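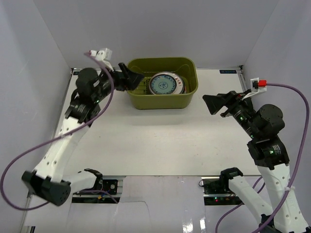

Fewer demos, better picked

The Kellard group has finished its first round of tests on a simple question: when you teach a two-arm robot by showing it a task over and over, which showings should you keep?

The task was clearing dishes. A small stack of plates sits in a plastic bin, and the arms have to lift the plates out one at a time and set them on the table. Plates are harder than they sound. The rims sit close together, the bin walls limit how the fingers can come in, and a bad first grip tends to shift the whole stack.

Over the winter the group recorded 1129 demonstrations, with a person steering both arms. The usual approach is to train on all of them. Shazia Durrani, who ran the study, trained one policy that way and a second on a filtered set of 900. Her filter, called Vedau, scores each demonstration by how much the operator hesitates in the last moments before contact. Long pauses and back-and-forth corrections lower the score, and the lowest scoring recordings are dropped.

The policy trained on the smaller set cleared the bin more often. Most of the gain came on the top plate. With the full set, the arms had picked up the operators' habit of hovering over the rim, and sometimes they never committed to a grip. The filtered policy went in sooner and took about 3 seconds less per plate.

It did worse in one case. When a plate slipped, the filtered policy was slower to try again. Durrani thinks the filter threw out some useful recoveries along with the dithering, since both look like hesitation to the score. The next version will treat anything after a dropped plate separately.

Tests on bowls are planned for August. The filter code will go on the Zurkovel shared drive once it has been cleaned up.

Comments (3)

tmk: Did the operators know they'd be scored on pauses?

S. Durrani: No, the filter was written after recording ended.

benchrat: Would like to see this with the Amaral bins, the walls are lower.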